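Spirit Week and Class Skits: Frequently Asked Questions

Hernport High School Student Council
Updated 9 November 2019

These are the questions that came in most often through the council mailbox and at the lunch table sign-up. If yours isn't covered, ask your class representative or stop by Room 15 during lunch.

When do class skits have to be turned in?

Scripts are due to Ms. Nartey five school days before the assembly. Email is fine, and so is a printed copy in the folder on her door. A script means the full text, including anything that will be said over music. An outline won't be accepted. Last year two classes turned in outlines and had to be pulled out of third period to write the rest.

Who reads the scripts?

Ohemaa Nartey, the activities director, reads all of them. Assistant principal Abílio Falcão reads them after her. They usually send back notes the next day. If your class gets notes, make the changes and turn in a clean copy. You don't need to go through the sign-up process again.

How long can a skit be?

Seven minutes, including getting on and off the floor. The timer starts when the first person or prop crosses the sideline. Music will be faded out at seven minutes whether or not you are finished, so rehearse with a phone timer and leave yourself a little room.

How many people can be in one?

The limit is 63 performers per class. That number comes from the capacity of the two hallways behind the gym, where everyone waits before going on. Stage crew count toward the limit if they wait in the hallway. People running sound from the booth do not.

Do I have to try out?

No. Skits are open to anyone in the class who comes to rehearsals. Your skit directors can set their own attendance rule, and most of them do. Ask them what it is at the first meeting.

Can we make jokes about teachers?

Only with the teacher's permission, in writing, attached to the script. Jokes about other students by name are not allowed at all. Jokes about another class in general are allowed within reason, and Ms. Nartey decides what is within reason.

What about jokes about Laryea?

The rivalry with Laryea High is fair game — the mascot, the fight song, the score of last year's game. Individual Laryea players and coaches are off limits. Some of their families come to our assembly to see cousins perform, so please keep that in mind.

Where can we build and paint decorations?

Each class has a wall in the main building and may use the art room after school until 5. Sign the sheet by the door when you come in. Paint stays in the art room. Anything with wet paint on it stays there overnight too, flat on the drying racks, with the class year written on the back in pencil.

What can we put on the walls?

Paper, fabric, cardboard and balloons are all allowed. Nothing may cover an exit sign, a fire alarm, a classroom window or the trophy case. Glitter is not allowed in any form. Streamers have to hang above head height.

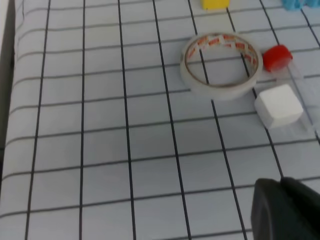

The same rules apply to the gym, with one addition: nothing goes on the bleachers or the floor itself. The gym floor was refinished in July and the athletic department will charge the class account for any marks. Banners can be tied to the upper railing with string. If you aren't tall enough to reach it safely, ask an adult. Don't stand on chairs.

Who takes the decorations down?

The class that put them up. All walls have to be clear by the end of the school day after the assembly. Points are taken off the class total for anything left behind, even if your class already won.

How does the points system work?

Classes earn points for dress-up days, wall decorations, the skit, the lunchtime games and noise level at the assembly. The skit counts the most. Judges are five staff members who don't advise any class. Their names are kept private until the scores are read.

Dress-up days are counted in second period. Your teacher marks how many students took part, so if you come in late that morning you won't be counted. A hat counts as a costume only on hat day.

Can freshmen win?

Yes. It hasn't happened in a long time, but the scoring is the same for every class and the freshmen start at zero like everyone else. Last year they finished second in lunchtime games.

What is Havier?

Havier is the sign-up site we use for shifts, rehearsals and game slots. Log in with your school email. If it says your account doesn't exist, see Tormod Halvorsen in the library and he can reset it while you wait. Please don't sign up under a friend's account. The points are tied to the name on the slot.

Is there a cost?

Taking part is free. Class shirts are 15 dollars and are optional. Orders go through the student store, and we can't order extras after the deadline because Fesico, the print shop, needs the full list of sizes at once. If the cost of a shirt is a problem, talk to Ms. Nartey privately. There is a small fund for this and she will not ask for details.

Can parents come to the assembly?

Parents of seniors may come. They need to check in at the front office with ID and will be seated in the section by the north doors. We don't have room for other families. Selorm Gbeho of the video club will be recording the whole thing, and the link goes out in the school newsletter the following week.

What if I don't like loud assemblies?

You can spend the assembly in the library instead. You don't need a note. Go straight there from your last class and sign in at the desk. The video feed runs there with the sound low, and you still count toward your class attendance.

What happens if the assembly gets moved?

If there is a weather delay or an early dismissal, the assembly moves to the next full school day and everything else stays as scheduled. Scripts that were already approved stay approved. Slots on Havier carry over automatically.

Who do I talk to if I have a complaint about the scoring?

Class presidents can ask to see the score sheets for their own class. Requests go to Amerley Gbeho, student council president, within two school days. She will set up a time with Mr. Falcão. Scores are changed only if there was a mistake in adding them up.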